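Soft toy

A soft toy is a toy animal, person or other figure made by sewing an outer skin of cloth and filling it with something squashy. Depending on where you grew up you may know it as a plush toy, a stuffed animal, a cuddly toy or simply a teddy, even when it is plainly a rabbit. It is one of the few kinds of toy that can be made at a kitchen table with a needle and an old jumper, and also turned out by the thousand in a factory, and the two sorts have borrowed from each other for well over a century.

History

People have made figures out of rags, straw and scraps for as long as there have been rags to spare. Very few of the early ones survive, as cloth rots and small children are hard on their belongings, but rag dolls are known from the ancient world.

The soft toy as a shop item belongs to the later nineteenth century. German makers began selling small felt animals around 1880, and one of the first popular designs was an elephant meant to hold pins! Children took to it at once, and further animals followed. The jointed bear arrived in the first years of the twentieth century, appearing in Germany and the United States at nearly the same moment, and the name "teddy bear" spread so fast that within a few years there were songs and postcards about it.

Wartime shortages changed what toys were made of. Wool and mohair were needed elsewhere, so bears from those years often have shorter limbs, thinner coats and whatever filling the maker could find. Collectors are very fond of them. After the Second World War, man-made fibres brought the washable toy, a wonderful thing for anyone looking after a toddler.

Materials

Outer fabric

The classic fabric is mohair plush, woven from the hair of the Angora goat. It has a lovely shine and wears slowly, and bald patches on the nose and tummy are often the best clue to how much a bear was hugged. Cotton plush, felt and velveteen are older choices too. Most soft toys today use polyester, either knitted or woven, with a pile that may be clipped very short, left long and shaggy, or curled to look like lamb's wool.

Pile has a direction, known as the nap. A pattern cutter lays out the pieces so that the nap runs the way real fur would, from the nose back and down towards the feet. Get one piece the wrong way round and the toy will seem to have a patch of a different colour, even though the cloth came off the same roll. White and cream fabrics are a little more forgiving here, though they show every join in the stuffing.

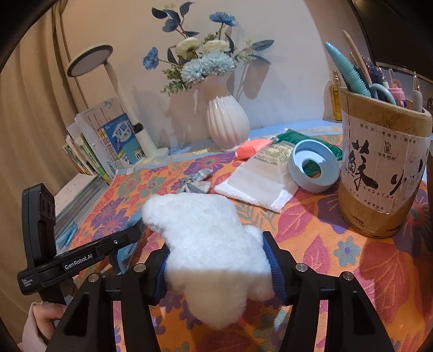 Filling

Old bears were packed with wood wool, which is made of long, fine shavings and gives a firm body that crunches faintly when squeezed. Kapok, a silky fibre from the seed pods of a tropical tree, is far lighter and softer. Polyester fibre has taken over from both in most toys. Small pellets are sometimes added to the bottom and paws so that the toy flops and sits nicely, and these should be sewn into an inner bag.

Eyes and noses

Boot buttons were the first common eyes, followed by glass on wire shanks. Modern plastic eyes lock from behind with a washer. For babies, embroidered features are the safer choice, and a few stitches can give a surprising amount of character. Move a pair of eyes down by the width of a finger and the same bear looks years younger.

Making

A soft toy starts as a drawing, then becomes a flat paper pattern. Turning flat cloth into a round cheek takes darts, curves and gussets, and the head gusset (the strip running from the nose over the top to the back of the neck) does more for the expression than any other piece. The parts are sewn inside out, turned through a small gap, filled, and closed by hand with a ladder stitch that vanishes into the pile. Brushing the seams afterwards frees any trapped hairs.

Jointed toys have discs inside the neck, shoulders and hips, held by a pin or bolt so that the limbs can turn.

Care and repair

Many modern toys can go in a cool machine wash inside a pillowcase. Older ones should only be cleaned on the surface, with barely damp foam and a soft brush, as wood wool takes a very long time to dry and can rot from within. Direct sun fades mohair and weakens the threads.

Moth is the great enemy of wool and mohair. Museums and careful owners often seal a toy in a bag and freeze it for a couple of weeks before it joins a collection.

Comfort and attachment

Psychologists call a much-loved toy or blanket a transitional object, something that helps a young child cope when a parent is out of the room. The smell seems to matter a great deal, and many a child has been outraged by a freshly washed rabbit. Plenty of adults keep theirs as well, on a shelf or a pillow, or packed at the bottom of a suitcase.

See also

Rag doll
Teddy bear
Sock monkey
Hand puppet
Mohair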